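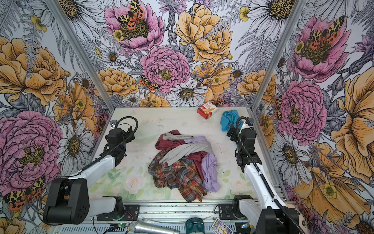 The Goat Level

Concetta Caputo had been playing Kirnley Orchard for 247 hours, and in all that time the goat had never once paid rent.

It wasn't supposed to, of course. It was a time-management game. You picked the plums, you boiled the jam, you sold the jam to a line of villagers whose hearts drained away over their heads while they waited. The goat ate the plums. On level 82 it ate them faster than they grew.

"You have to bribe it," said Alistair MacRitchie, who had reached level 13 and stopped there on principle.

"With what?"

"Jam?"

She bribed it with jam. The goat ate the jar, the lid, and then the stall. The mayor of Darora, who wanted six pies by sundown, turned purple and left — taking the bridge permit with him.
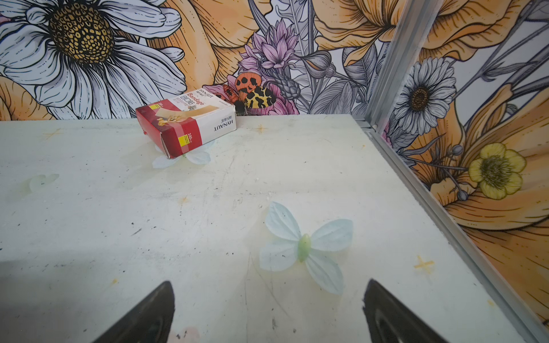 Level 82 began again with the same cheerful accordion. Concetta ignored the mayor this time and spent every coin on fencing. She planned it on the kitchen table, which was off-white and scratched, with a few white crumbs on it and little yellowish-orange crosses here and there, and she decided that each cross was a fence post and each crumb was a villager she could afford to lose. Alistair argued for saving the baker. She let the baker go.

The goat walked up to the fence, looked at it, and opened the gate.

"It has hands?" said Alistair.

"It has the permit," said Concetta, and pressed Retry.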